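## Section 4: Setting Up Your Grineo Desk Hub for the First Time

Welcome back! If you followed Section 3, the Hub is out of its carton, the foam is off, and the little bag of screws is somewhere you'll find it again. Set aside an unhurried part of your evening for what comes next. It doesn't take long, but it goes a lot more pleasantly with a cup of something beside you (well, a little way off from you, please).

The Grineo Desk Hub runs your desk lamp, your small fan and your phone charger on a shared schedule, so before you plug anything in, it helps to think about where everything is going to live.

### 4.1 Choosing a spot

1. Pick a flat, steady table within easy reach of a grounded wall outlet. Don't use an extension cord to get there.
2. Leave a hand's width of open space on every side of the Hub. It gets mildly warm when the fan and the charger run together.
3. Keep it out of direct sun and away from radiators, fish tanks and the spot where you water your plants.
4. If you plan to use a power strip, set it toward the back of the table and let its cable run off to one side, so your elbows and notebooks have the front to themselves.

**Note:** Kumudini Samarakoon, who wrote the very first edition of this guide, liked to sit down at the desk and pretend to work for a few minutes before she connected a single thing. We still recommend it. You'll quickly find out which hand reaches for the lamp.
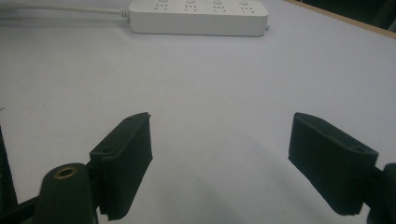 ### 4.2 Connecting the Hub

Now for the part everyone wants to skip ahead to. Please take the steps in order, even if you've owned one of our older Munshi models and feel you could do this in your sleep. The Munshi wanted its devices connected first and its power last, and the Grineo likes it the other way around.

1. Make sure the switch on the back of the Hub is set to **O**.
2. Push the power cord into the Hub until you feel it click. There's a bit of resistance just before the end, so give it a firm push.
3. Plug the other end into the wall outlet or power strip.
4. Move the switch to **I**. The ring on top will glow amber, then settle to white.
5. Plug your lamp into port A, your fan into port B and your charger into port C.
6. Press the ring once. Each port light will blink as the Hub gets to know what's attached.

**Caution:** The total load on the Hub must never go above 1,000 watts. Space heaters, kettles, hair dryers and irons don't belong on it, even for a minute.

**Caution:** Never plug one power strip into another, and never cover a strip or its cable with a rug, papers or a cushion.

If the ring stays amber, switch the Hub off, count slowly to ten, and switch it on again. Still amber? Turn to Section 9 and look up code 358, the usual one at this stage. It means that the cord isn't seated all the way, and you can fix it by going back to step 2.

### 4.3 Setting your first schedule

1. Hold the ring down until it turns blue.
2. Tap once for each hour you'd like the lamp to stay on. Go ahead and be generous, you can always change it later.
3. Hold the ring again to save. It will flash white twice.

The Hub stores up to 50 schedules, and most folks are happy with two or three: one for work, one for reading and maybe one for those warm June evenings when the fan does all the heavy lifting. Sajib Mollah on our support desk keeps one just for paying bills, with the lamp turning itself off after an hour whether he's finished or not!

**Note:** Schedules are kept during a power outage, but the clock isn't. Once the power is back, repeat Section 3.6 to set the time.

Next, go on to Section 5, "Naming Your Ports."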